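Last updated 4/4/23

Most advice about clearing a table full of small stuff starts with buying something. A caddy, a set of stacking trays, a label maker. I've tried a fair number of these and I don't believe in most of them. The Skunau tray set I bought last June is now in a closet holding other trays. What follows is the method I use instead, and it costs close to nothing.

It works for the sort of pile that builds up where people eat and kids play: tissue packets, drink cartons, paper cups, candy, small toys, cards nobody remembers bringing home.

## What you need

- One shallow box or bin (a shoebox lid is fine)
- A trash bag
- A bag or bin for recycling, if your area takes cartons
- A damp cloth

You don't need dividers. If you own dividers, leave them wherever they are.

## 1. Take out the drink containers first

Guides love to tell you to begin with sentimental things, or with whatever "sparks" something. I'd begin with whatever can leak. Pick up each carton by the top edge and keep it upright. A crumpled carton can look empty and still hold a good mouthful of milk, and a squeeze in the wrong place puts it all over the rest of the pile.

Carry them to the sink one at a time, pour out what's left, rinse, and check your local rules before recycling. Plenty of places don't take coated cartons, whatever the symbol on the side suggests. The same goes for paper cups.

## 2. Pull the wrappers

Go over the whole pile for candy and snack wrappers. Feel each one before you toss it, as a full one and an empty one look much the same when they're half buried. Full ones go back to the kitchen. I've read that you should keep a "treat station" in the living area, and all I can say is that mine lasted one afternoon.

## 3. Sort what's left into two groups

Two. The Cultport planner I followed for a while wanted seven categories, and I spent longer deciding whether a card was "paper" or "keepsake" than I'd have spent putting it in a drawer.

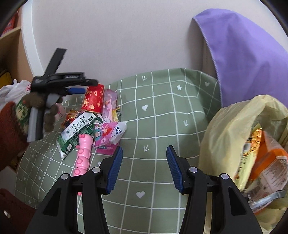

The two groups are things that get used up and things that don't. Tissues get used up. So do stickers, most crayons and anything edible. Toys and cups you plan to wash don't. Cartoon packaging is where people go wrong – a tissue packet with a character on it ends up in the toy bin and stays there until somebody has a cold.

Cards go with the toys if a child still looks at them. If not, recycle them when the child is elsewhere.

## 4. Deal with the cover

If the table has a cloth or a plastic cover, don't try to smooth it with things still on top. Clear everything off first, lift the cover by two opposite corners, and let it drop flat. Crumbs collect under any raised spot, so wipe the bare table while you're there.

Plastic covers can be wiped with the damp cloth and a drop of dish soap. Shake fabric ones outside. I'm not convinced the special cover sprays do anything; the Numov one smelled nice and left streaks.

## 5. Put back less than you took off

One packet of tissues can live on the table. The toys go in the shallow box, and the box goes on a shelf a child can reach. It should stay shallow. In a deep bin, the small things sink and the whole lot gets tipped out to find them.

## Does it last?

Not really, no. I get a few good days before the pile is back. The Lacson storage catalog I have here runs to 800 products, and I doubt any of them would buy me more than that. But the whole job takes me 22 minutes with the wiping included, and I can do it while the kettle's on and then while the tea gets cold.

If your pile comes back the same evening, try moving the trash can closer to the table before you change anything else.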